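Grarkwood Under-Bed Storage Box, 18-inch

A flat-packed lidded box for the things that don't belong in a drawer. The base is double-walled and folds together without glue or tape. The lid lifts off completely and can be stored under the base while you sort.

Fits beneath most bed frames with 9 inches of clearance. Sold singly or in sets of 4.
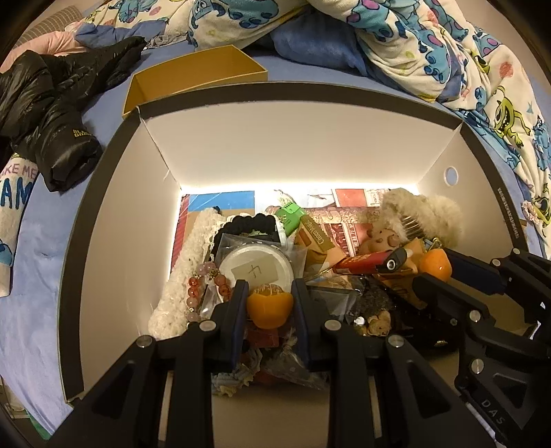
Words: Tahira Talpur | Product notes, updated April

Small items keep best when the heavy ones go in first. Stand books and cards along a side wall, and keep candles away from radiators and sunny windows, where the wax can soften.

Wipe with a dry cloth only. Do not store in a damp basement or garage. Assembly takes around 3 minutes.

Replacement lids are sold separately. Orders ship from our Kostolel warehouse.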